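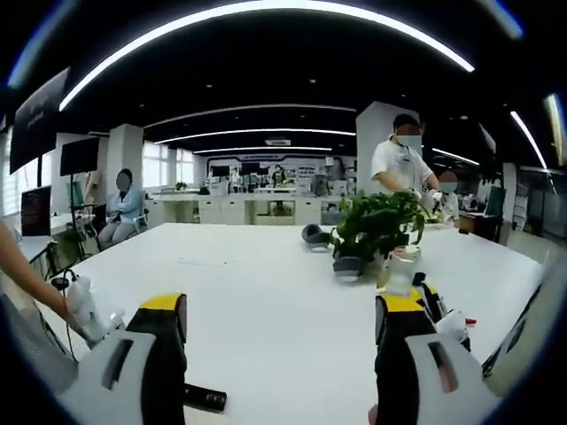
Posted by Afiq Pangaribuan
Workshop notebook, Lunlow bench
Apr 16, 2023

Third go at the hand gripper, and I'm writing this up the same evening so that I don't talk myself into liking it more than I did at the time.

Where we are: two fingers, black bodies, yellow caps on the tips, the pale grey shells back on over the lot. Fitriani wanted the shells left off until the linkage is settled and I wanted them on, as the whole argument last week was over whether the shells foul the fingers at full open. They went on. I still can't say for certain that they don't rub. I thought I felt a drag on the left side in the last few millimetres, Fitriani tried it and felt nothing, and Yoga said it depended which of us was squeezing. Fair enough, but then it isn't a test, it's three people with opinions.

Big white table for the trials, the usual bits on it. Clear bottle with the white cap, the plant in the dark pot just behind it, the grey curved thing lying off to the left of the plant, the white plastic bottle over near the edge by the cable. I had asked for the plant on purpose. Leaves behind a clear bottle is about the meanest background I can think of for the software, and if Yoga's tracking is as good as he keeps telling us then it ought to cope. My bet is that it won't. It is written here so I can be held to it.

Log size for the session: 1842 frames kept. Yoga is pleased with the number. I'd be more pleased if I knew how many of them show the fingers doing anything other than hovering. A lot of hovering went on, mostly by me. When I go through them I'll mark start and end of each approach by hand and see what is left.

Things I don't trust, in no order:

The Brivley springs. The bag says they're matched. I had two out on the bench on Friday and one closes noticeably sooner than the other. Could be the seat I filed, could be the springs. Swap them left to right before blaming anybody.

The yellow caps. They look smart and everyone who comes past likes them. I have not seen any proof that they grip better than the bare black ones we began with. Tiruwork says softer is always better on smooth plastic. Always is a big word. I want the same bottle, same hand, same height, caps on and caps off, and I want it done twice on different days.

The trigger travel. Arif changed the pivot without writing down where it was before. It does feel lighter. It also feels as though there's a dead patch at the start, and that will show up in the logs as me dithering. Arif, if you are reading this: measure the old hole on the spare body, please, before it gets drilled as well.

The plan to put the same fingers on the Aguirre arm by the end of the month. I said in April's first meeting that I thought this was too early and I think so still. A hand forgives all sorts. You feel the bottle start to tip and you correct without knowing you've done it. The arm has no such manners, and nothing we have logged so far tells it what my wrist was up to. Fitriani's answer is that we'll learn from the failures. We will, but we could learn most of it from a kitchen scale and an hour's patience first.

Money, for whoever keeps the sheet: 2670 so far, counting the second set of printed bodies and not counting the first set, which I still think should be counted. The Gustico filament is 400 of that. I can't see that it prints any cleaner than the cheap reel. Yoga says look at the layer lines under the lamp. I looked under the lamp.

One good thing, to be fair. The bracket behind the right finger feels much stiffer since Tiruwork redrew it. I pushed on it harder than I should have and it didn't shift that I could tell. If the rest of the tool were made like that bracket I'd have less to write.

To do before the next session
- caps on / caps off, same bottle
- swap springs left to right
- chalk or marker on the inside of the left shell, then open fully ten or so times and look for a rub mark
- go through the kept frames, throw out hovering
- try it without the plant, or Yoga will say I rigged it

Left shell screws: the short ones are in the jar lid, the long ones go at the back. I had them the wrong way round for most of March and it cracked a boss. The glue is holding. I give it a fortnight.

This site uses cookies to remember your settings and count visits. Accept all | Manage choices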